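Wanted: guest bloggers for the quiet months

Bivwood is a craft and family blog, run from my sewing room in Mosquera Street by me, Dayana Quispe, with my cousin Efraín Correa doing the layout and most of the sighing. We have 2,573 subscribers, several of whom are not related to us. From February I'll be finishing a quilt I promised for a wedding that has already been held, so we need people to fill in.

We're after four guest bloggers to write one post a fortnight. Knitting, op-shop finds, birthday cakes, visiting your in-laws and living to blog it: all welcome. Failures especially. My post on the felt slippers is still the most read thing I've written. 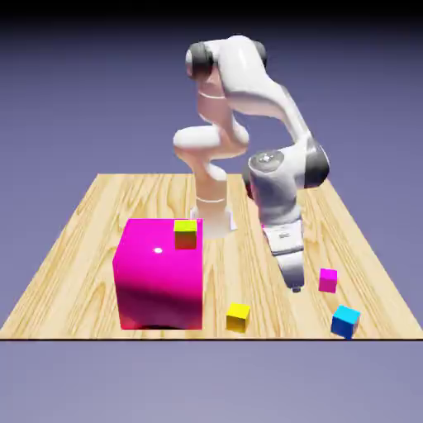 Posts should run to at least 100 words, and please let a paragraph go by before you mention your giveaway. We like colour and we like a bit of planning. If you're stuck for a first topic, try a patchwork cushion in magenta, yellow and cyan, like the cubes on the table, and tell us who in your household objected. Send pictures with it if you have them.

Pay is $15 a post, plus your pick from the fabric stash. You must be over 18 and able to take an edit from Efraín, who has views on exclamation marks.

To apply, send a sample post and a link to your own blog, however neglected, through the contact page. I read everything after 9 pm, when the house goes quiet.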